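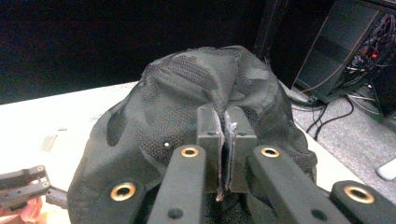 Gathering a fold of black mesh with the gripper fingers.

Good habits for handling soft things with grippers
Workshop tips from Lemlem Gebru, updated 11 Nov 2024

I had a lovely batch of letters after the April page on looking after your bench, and a good half of them asked the same thing in different words: what are the sensible rules when you start using grippers on cloth, hats, gloves and all the other floppy things a home is full of? So I have put the kettle on and written out the ones we keep at Kondside. They are house rules and nothing grander, and if your club or your employer has its own, please follow those first.

Start with the table
A plain, pale top is kindest to everybody. Dark cloth shows up well against it, and so does the little screw you dropped before lunch. Wipe it down before the first item goes on, and again when you change from one sort of fabric to another (fleece is the worst for leaving bits behind, and I say that as someone who wears it from October onwards). We use a barely damp cloth and then a dry one. Polish is a nuisance on a work table – it makes everything slide about and it gets onto the pads.

Look at the pads every morning
Pads wear at the edges first. A bit of roughness is ordinary, and I wouldn't throw a pad away over it, but run a fingertip along the edge with the power off or the trigger released and feel for anything that would catch a thread. If it catches your skin, it will certainly catch a knitted jumper. Our rule is that a pad gets looked at after every 200 grips and is changed at 616, whatever it looks like. That second number came out of an old notebook of Saron Belay's and I have never had the heart to round it off. Change both pads of a pair together, or you will spend the afternoon wondering why everything leans to one side.

Pinch a fold, and pinch it gently
Loose, stretchy cloth wants to be taken by a small upright fold. Bring the fingers down either side, close slowly, and stop as soon as the cloth is held. There is no prize for squeezing. Before you lift, wait for a slow count of 5 and see whether the fold creeps. If it does, let go, smooth things out a little and take a slightly deeper fold. With open mesh, look it over for pulled threads once you have put it down, holding it up to a window if you can.

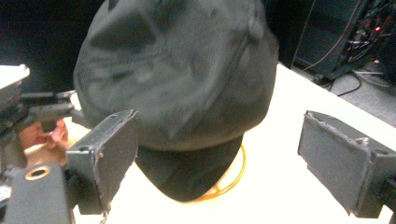
Caps, sun hats and anything else with a bit of shape to it need a different approach, and this is where most beginners come unstuck. Bring the fingers up on both sides with a clear gap and get them level with one another before you start to close. The crown will give and the brim won't, so decide beforehand which of the two you mean to hold and stick with it. I like to practise on an old cap that has already had a long life, and I'd suggest you do the same before you go anywhere near somebody's Sunday best.

Two people, two tools
If two of you are working at one table, or you have a tool in each hand, agree who moves first and say it out loud. "Closing" and "letting go" are quite enough. Keep your own fingers behind the moving arms, tie back long hair, and take off bracelets and dangly necklaces. Sleeves should be pushed up or buttoned. I know it sounds like school, but I have had a cardigan cuff nipped and it does make you jump.

Cables
Here I must be firm, and I include myself in the telling off. Leads on the table should be coiled and moved well clear of the work, as a gripper will pick up a loop of cable just as happily as a sleeve. Leads on the floor should run along the back, or under a proper cable cover where people walk. Leave 90 centimetres of clear floor on the side where you stand. Keep computer cases closed up when you aren't working inside them, and give the fans a dust now and then, more often if you handle a lot of fluffy fabric.

Write it down
We keep a small card on a string for each tool, and on it go the date of the last pad change, any screws that needed a nip up, and the initials of whoever did it. Saron prefers a spreadsheet and we have agreed to differ – the card gets filled in, at any rate.

Putting away
Release the grip fully before you store a tool, so the pads aren't pressed together overnight. Brush the joints with a soft, dry paintbrush, and shake out the cloths and fold them while you are at it. Spare pads live in a lidded tin, in pairs, well away from the radiator.

Next time I shall be answering your questions on tea towels and oven gloves, so do keep them coming.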